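9 November 2013

I've been promising to write about the closet for weeks now, and the rain finally gave me an afternoon with no excuses, so get yourself a cup of something because I have never been good at keeping these posts short.

We moved out of the old apartment in Dravia with far too many clothes. I knew it when we packed them, and I knew it even better when I carried them up the stairs at this end. Sixteen bags! I kept telling myself I would sort through them as I unpacked, and of course I did no such thing. I shoved everything in wherever it would go, closed the doors with my hip, and went off to worry about the kitchen.

What finally pushed me into it was the river trip. I couldn't find my good wool socks the night before we left for Lūse, and I ended up buying a pair at the gas station that gave me blisters for the whole walk (lovely walk, though, and I'll get to it in another post, with the recipe for that barley soup so many of you asked for). When we got home I pulled every single thing I own out of the closet and piled it on the bed, and then I couldn't go to bed until I'd dealt with it. I recommend this if you are a person who needs a little pressure.

My rule was 60 pieces, not counting underwear and winter coats. I read about a woman who does it with far fewer and looks wonderful, but she doesn't have a vegetable garden or a dog who jumps. The dresses were easy. I have three I love and the others were for a job I left years ago. The sweaters took longer – I kept trying them on and remembering where I'd worn them, and by ten o'clock I was sitting on the floor in my grandmother's cardigan, eating crackers and getting nowhere.

T-shirts were the hardest of all, which surprised me. They cost next to nothing and they take up hardly any room, so there's never a good moment to let one go. 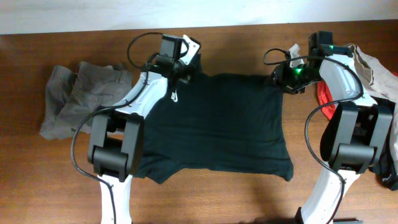 *The dark green one with the little swoosh. It stays!*

I made myself a keep pile, a garden pile and a give pile, and the garden pile got so big that I had to admit I was cheating. How many shirts can one woman ruin with tomato stains in a summer? I kept four for the garden and let the rest go. A few of the really thin ones I cut up for dusting, and they're better than anything you can buy.

The give pile went to the secondhand shop on Fudik, next to the shoe repair, where they take clothes in the mornings as long as they're clean and have all their buttons. I spent an entire evening sewing on buttons. I came home with a blue pitcher, so I suppose I didn't get away completely free, but a pitcher doesn't count toward the 60.

I ended up at 63, if you're wondering, and I've decided to call that close enough. There is space between the hangers now, and in the morning I can see what I have without digging for it. I found the wool socks too. They were inside a boot.

Next up is the hall cupboard, which I'm leaving until January, when I'll be stuck indoors anyway. If any of you have a clever way of storing tablecloths so they don't crease, please leave me a comment, as I've tried rolling them and they just unroll.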